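NELLANOW SHARED OFFICES
Tenants' Liaison Group
Minutes of the June meeting, held at 4.15 pm in the first floor meeting room

Present: representatives of Pluvell, Gristik and Yau, and the building manager (chair and minutes)

1. Minutes of the previous meeting
Agreed without change. The matter of the bicycle rack fixings is closed.

2. Waste and recycling
The contractor has confirmed that mixed recycling will move to a fortnightly collection. General waste stays weekly. Tenants are to flatten cardboard before it goes down to the yard. Gristik reported that the yard gate had twice been found unlatched. The latch is to be adjusted.

Liner stock stands at 200, in one size only. The chair asked tenants to draw from this before placing separate orders.
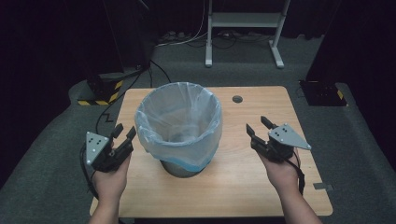
Food waste was discussed at length. Pluvell asked whether caddies could be provided on each floor, as the single caddy in the ground floor kitchen is full by early afternoon. The chair will obtain a price for 5 caddies with lids. Until then the existing arrangement continues. General waste bins are to be lined as shown, with the bag folded over the rim and down the outside; bags pushed inside the rim have been slipping and the cleaners have asked for this to stop. Yau noted that the instruction should be put up in the kitchens -- agreed.

3. Kitchens
The first floor fridge will be cleared at 5 pm on the last working day of each month. Anything without a name and date will be thrown away. Yau asked that the rule apply to the freezer drawer as well. Agreed.

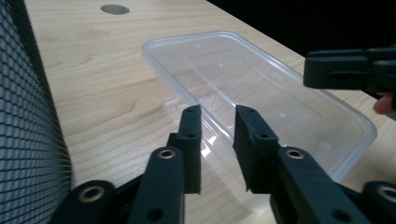
Gristik asked whether sauces and condiments would be exempt. They will be, provided they are kept in the door and are in date. The dishwasher on the ground floor is still leaving residue. The salt level has been checked and the engineer is booked.

4. Heating and ventilation
Complaints of draughts on the north side continue. The chair reported 68 entries in the comfort log, most of them from the second floor. The air handling timer had been left on its winter setting and has been corrected. Pluvell asked for the log to be split by floor in future.

5. Service charge
A repair to the lobby door closer came to more than £200 and falls within the common parts budget. Yau queried the call-out element. Invoice to be circulated with these minutes.

6. Any other business
Post for Gristik is still being left at the side entrance -- the chair will write to the courier.

Actions
Building manager: yard latch, caddy price, kitchen notice, invoice, courier letter
Pluvell: draft layout for the comfort log
All tenants: labels on fridge and freezer items

Meeting closed at 5.05 pm.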